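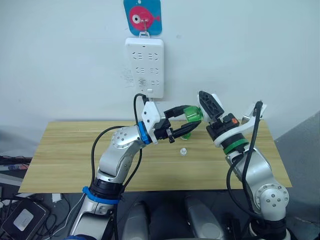

Figure 6. Bottle handover between the left gripper (blue ring) and the right gripper (green ring).

Print this page | E-mail this page

Section 6: Setting up the two-arm handover

Once both arms are homed and talking to the Cudora controller, you get to the best part of the whole job – teaching them to work together! Set aside a quiet afternoon for your first go. It's well worth it.

You will need a light plastic bottle, the 4 mm hex key from the tool roll, and a clear tabletop within reach of both arms.

CAUTION: Keep the stop button in your hand during steps 3 to 9. The grippers meet over the middle of the table, and fingers (yours) have no business between them.

1. Check the wrist rings. Blue is left, green is right, and the controller screen uses the same colours. If you've had the wrists off for servicing, look twice.

2. Follow each cable along its arm by hand. You want enough slack for a full wrist turn, but no loop so big that it can catch the other arm.

3. Choose Handover > New and set the speed to Slow.

4. Jog the left arm to the meeting point, then the right. The stock meeting point is 906 mm above the floor plate. Raise it if your tabletop is thicker than the standard one.

5. Open both grippers and put the bottle on its side between the left fingers. Close the left gripper until the grip reading settles.

6. Bring the right gripper in towards the base of the bottle. Its ribbed fingers are meant to give a little as they close, so let them wrap.

7. Save this as the Transfer pose.

8. Open the left gripper and back it straight out along its own line. Don't swing it sideways or it will take the bottle with it.

9. Run the cycle at Slow until you're happy, then step up to Normal. Watching it go through at full speed for the first time is a real treat!

Note: Take the cap off the bottle if it is loose. A cap on the table won't bother the arms, but one that drops off halfway through can end up under a finger pad.

Note: Translucent bottles can confuse the depth reading. If the left gripper closes short, switch Object Type to Clear and repeat step 5. Grethe Egilsson at our Trosbridge workshop rewrote this setting in February and it's a huge improvement – please update if you haven't.

Looking after the pair

Wipe the finger pads after every long session and check the wrist flange bolts every 2000 cycles. If the screen shows code 1473, the two arms disagree on the meeting point, so go back to step 4. Code 1373 is a grip timeout, and clean pads will usually fix it.

Related sections
Section 5: Homing the arms
Section 7: Handing over soft items
Replacing finger pads
Lund wrist module: wiring notes

© Cudora, Catutton. Revised April 2025 | Contact us | Back to top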